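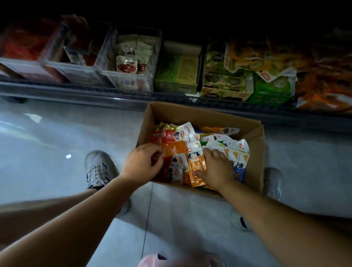 Leire Lorente wrote in to ask whether I sort the little snack packs before they go in the bins or just tip the whole carton out and hope. Good one to start with!

Do you sort them first?
A bit. I put the carton right on the floor by the bottom shelf and pull out one flavor at a time. Red packs, then orange, and so on — going by color is so much quicker than reading every label when you've got 643 of them to get through.

Why clear bins?
You can see what's running low from across the aisle. I tried baskets at the Rindby shop and kept finding one sad pouch at the bottom.

How full should a bin be?
Stop a little below the rim. Kids dig (so do grown-ups, I've watched them) and an overfilled bin ends up all over the tile.

Do the old packs go on top?
Yes, every time. Lift them out, pour the new ones in, put the old ones back. I do a proper date check in September too.

My knees hurt. Any tips?
Mine too! Get a low stool, and take a break after 5 cartons.

Can I mix flavors in one bin?
Sure, if they're all the same price. Otherwise the register gets messy fast.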